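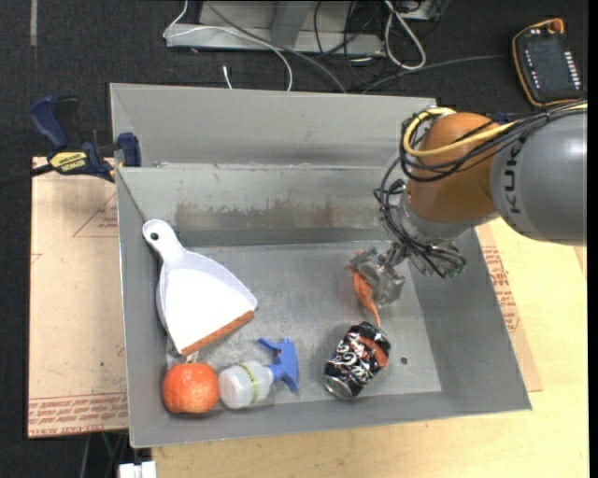 The Mice Moved In Before We Did

I heard the first one on a Saturday, at two in the morning, in the wall behind my headboard. It was a dry little scritching sound, then a pause, then something that sounded like a marble being rolled down a gutter. I lay there telling myself it was the pipes. We don't have pipes in that wall.

By breakfast I'd found droppings in the drawer where we keep the dish towels, and a bag of sunflower seeds in the mudroom with a hole in the corner so neat it could have been done with scissors. I did what I think most people do. I drove to the hardware store, bought one of everything, and came home with 40 dollars' worth of snap traps, peppermint sachets and a plug-in gadget that was supposed to drive rodents crazy with sound (it drove the dog crazy, so that went back).

The sachets made the mudroom smell like a candy cane. The mice did not seem to mind. I baited the traps with big lumps of cheddar, because I grew up on cartoons, and every morning the cheddar was gone and the traps were still set. I was basically running a diner!

So I called Genji Kamata, who has been getting mice out of old houses in our county for longer than I've owned one. He showed up with a flashlight, a mirror on a stick and a pair of kneepads, and he didn't ask to see the kitchen. He wanted to walk around the outside first.

"Everybody shows me the drawer," he said. "I want to see the door."

We went around the whole foundation, him on his knees and me holding his coffee. He had a pencil in his shirt pocket, and wherever the pencil would slide into a gap, he stopped and marked the spot with blue tape. A house mouse can get through a hole about as wide as that pencil, give or take, and I had always pictured something more like a golf ball. We used a lot of blue tape. There was a gap under the dryer vent, one where the cable line comes in, and a long one along the bottom of the garage door where the rubber had curled up like old bacon.

Then came the stuffing. Genji packs the small holes with copper mesh and seals over it, and for anything larger he cuts a patch of hardware cloth and screws it down. He won't use spray foam on its own, as mice chew right through it. I did the garage door seal myself with him watching, and I only had to do it twice.

Inside, he moved every one of my traps. I'd put them out in the open in the middle of the floor, where I could see them. Mice like to travel with one shoulder against something, so he set them tight to the baseboards, trigger end facing the wall, and swapped the cheddar for a smear of peanut butter no bigger than a pea. We caught two that night. I won't pretend I enjoyed the next morning, but I'd been losing sleep for weeks and I got over it — mostly.

Cleaning up was the part I'd been doing all wrong. I had been sweeping the droppings, dry, with a regular broom, and Genji actually winced. You don't want that dust in the air. Open the windows, put on gloves, soak everything with disinfectant, let it sit for a few minutes, then wipe it up with paper towels and bag them. I threw out the dish towels too. He said I could have washed them on hot. I did not want to hear it.

The birdseed now lives in a metal can with a tight lid, and the dog's food does too. I moved the firewood away from the siding, which took most of an afternoon and introduced me to several spiders. In June I went around with my own pencil and found one new gap, by the hose bib, and patched it before lunch. Genji says to check again when the nights start getting cold, and he's already told me to have the coffee ready.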